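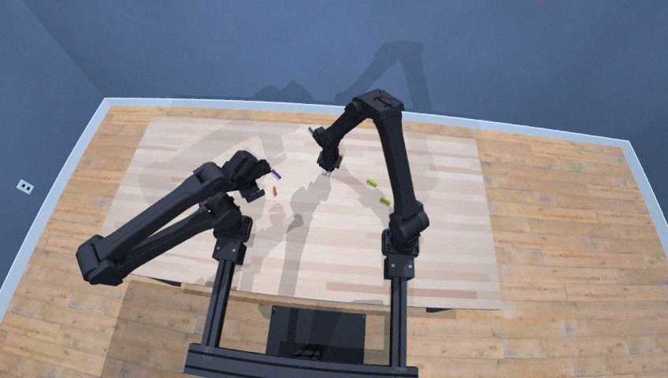 Questions I get about my coaching

Who are you, anyway?
I run Plurel, a one-woman coaching practice in Grevemville. I help people get better at the work they already do.

Do I have to want to be number one?
Nope! I spent years chasing first place in sales at Maes and came in 7th, and I was still proud of it.

How long does it take?
Most folks stay with me until they've got a habit that sticks (mine took 1,880 mornings, but I'm stubborn).

Do you have a newsletter?
Yes, it's called Sterkeo and it goes out to roughly 4,000 readers. Signing up is free.

When can I start?
I'm full right now, so the next group begins in April. Drop me a note and I'll save you a spot!

Last updated 03/07/2022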